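Chapter 6
Water, Hard and Soft

Water gets a reputation for purity it has done very little to earn. By the time it reaches a tap it has spent years creeping through rock, and it has helped itself to whatever would dissolve. Where the rock is limestone, it helps itself to calcium, and we call the result hard. 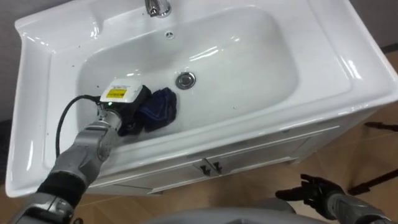

Hardness is measured in milligrams of calcium carbonate per liter. The town of Cimell, which sits on granite and is smug about it, reports 18. Its neighbor Skima, downhill on the chalk, reports 82 in a wet month and a good deal more in September. Residents of both towns believe the other's coffee is undrinkable.

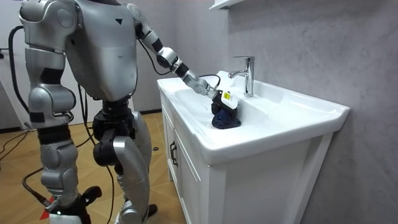
Skima, 03/04/2022

The reading for that day was taken at the Leclerc pumping station, and we will use it throughout the chapter. Soap is the oldest test. In soft water it lathers at once. In hard water it first reacts with the calcium to make a gray scum, and only then gets around to its job.
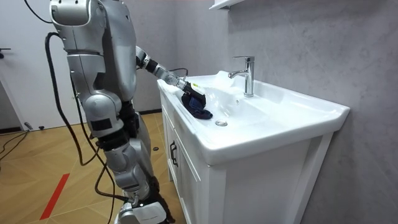
Fig. 6.2 A dark cloth against the wall of a white basin.

Heat makes matters worse. Warm the water and dissolved bicarbonate breaks down, leaving solid carbonate behind as scale. Kettles collect it faithfully. So do boilers, where a thin layer can waste a surprising amount of fuel before anyone thinks to look inside.
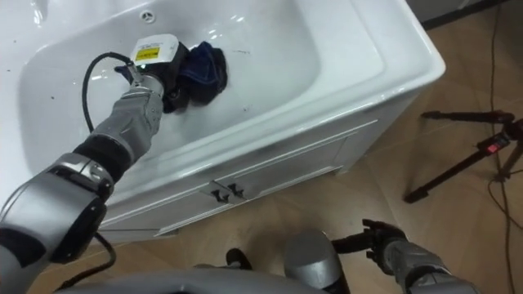
Page 82

Before reading on, write down where you think your own tap water comes from. Most students write "the faucet." Section 6.1 begins somewhat farther upstream, in the Plilus aquifer.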